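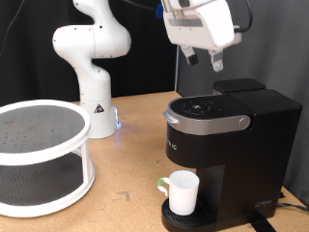
January 2024, coffee corner, bench by the wall

Notes from setting up the coffee place again. The old machine went back to Gonitz with the other kitchen things, so now we have the small black one which makes a single cup from a pod. Also the round rack with two levels came from the Cinddale office. I put both on the same table, the rack to the left and the coffee maker to the right, and kept free table between them.

First I wanted the rack close to the machine, to have the cups at hand. I did not like it. When you reach for the silver handle your sleeve comes near to the cups, and one day somebody will pull one down. So the rack stays away, even if it looks a bit lost there.

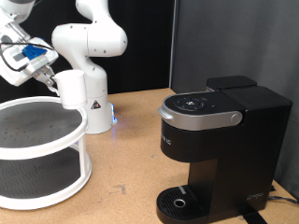
Cups: please only the plain white ones on the rack. The tall mugs from Pleltbridge are too high for the drip tray, I measured and they miss by 7 mm. They can live in the cupboard. Put the cups back gently, the upper level is easy to knock.

Water: fill the reservoir in the morning, with filtered water. My small cup takes almost 200 ml, and I would not choose more with one pod, it becomes thin and sour. I tried the same pod 2 times to save money — do not do this.

The pods are from Özkan, we have 85 left in the box under the bench. The ones with orange, red and green on the foil are my favourite so far. When they are finished I will order the same again, if there is no complaint.

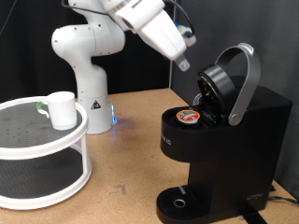
How to load it: lift the handle fully until the lid stands open, set the pod in the holder with the foil up, then press the handle down in one movement. Do not push the pod with your finger, there is a needle in the holder. After the coffee take the used pod out at once. I found one yesterday which was there since the weekend.

The grate of the drip tray comes off for washing. I did it with warm water and a soft brush.

Still to do: a small bin for the used pods, a cloth on a hook, and descaler. Also ask Cinddale if they want the rack back in spring.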